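Starero stem cell – finger pads, wrist camera and tray kit

Kit and setup notes for the Starero cell, the bench unit that picks single stems out of a tray. Covers pads, camera lens cover, tray and the service bits. Updated in March, older sheet is still in the drawer at Bistness, please bin it.

What you get
Pair of fingers, black, chamfered at the outer corners. Pad strips to suit. Wrist camera cover with four screws (one spare, they roll under things). Tray clamps. Hex keys. The cable clip that everyone loses. Trays are sold separate, any white one from the Barbier list will fit the clamps.

Fitting the fingers
Power off, air off if you have the air version. Old fingers out, two screws each side. Wipe the seat, don't oil it. New ones in loose, close the gripper by hand until the faces meet, then nip up the screws, left one first. Do a close and open on slow. If one face lands before the other you've got the left shim in the right side – swap and go again. Romain Rey did ours twice before he spotted it so don't feel bad.

Pads: stick-on, press for a full minute. Leave overnight if you can. Pak-hei Mok says an hour is fine, his came off at 43 cycles.

Stem grip
Set the close force low and work up. Dakent ships the controller at 100 and that is too much for anything with a joint in it, you'll crush the section or kick the stem round. We run 79 for the thick artificial stems. Hold on the lowest section just under the joint, never across the joint. Camera wants to see the stem running away from the fingers, a bit of lean is ok, the software copes. A big lean and it'll give you a pick fault.

Same goes for the cut end. Down between the fingers, out of the way. Leftover flaps of plastic on the end are fine but trim the long ones, they get in the pads and you'll be scraping them out with a fingernail. 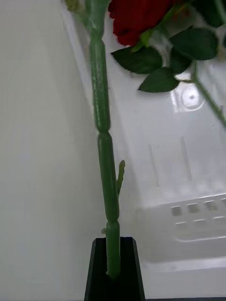 Green stem held by its lowest section, red rose and leaves in the tray alongside.

Tray position
Tray goes to the right of the pick line as the wrist camera sees it. Push it up to the stop, clamp, then check the raised edge hasn't crept. Gloss white trays throw bright patches back at the camera, so turn the bench lamp down before you start fiddling with exposure. Saves an hour. Matt ones are nicer but Barbier are always out of them.

Don't overfill. Leaves lying over each other are the main cause of double picks on ours, the camera takes the top leaf edge for a stem and the whole thing goes in at a daft angle. Sandrine Bailly has a filling card for the loaders, ask her for a copy.

Looking after it
Every shift – wipe lens cover, dry cloth. Blow out the finger gap. Look at the pads.
Every week – check finger screws, check the cable clip, wash the tray (warm water, no solvent, it clouds the finish).
Every month – redo the camera check with the dot card. Should land inside the ring on all corners. If not, see below.

When it goes wrong
Picks drifting left: camera cover not seated, reseat then redo the dot card. Not the fingers, leave teh fingers alone.
Stem slips down on lift: pads worn or dusty. Clean first. Then force up by a small step, no more.
Stem spins in the grip: holding on the joint. Move the pick point down.
Gripper won't close fully: plastic bits in the gap, nine times out of ten. Torch and a soft brush.
Blurry at the far end of a long stem: normal, lens is set for the finger end. Leave it.
Fault light and no message: restart controller, wait for the second beep. Still there, ring Maëlys Renaud.

Ordering
Full kit or pads only. Pads come in packs of 11, an odd number yes, last one is for testing the glue. Fingers only as a pair, we wont split them. Give the cell serial when you order, it's on the plate under the arm base. Returns go to Solange Besnard, with the fault wrote on the bag please. Orders in before 3 pm normally go out same day.

Contact: Starero parts desk, Bistness | © Starero | Back to top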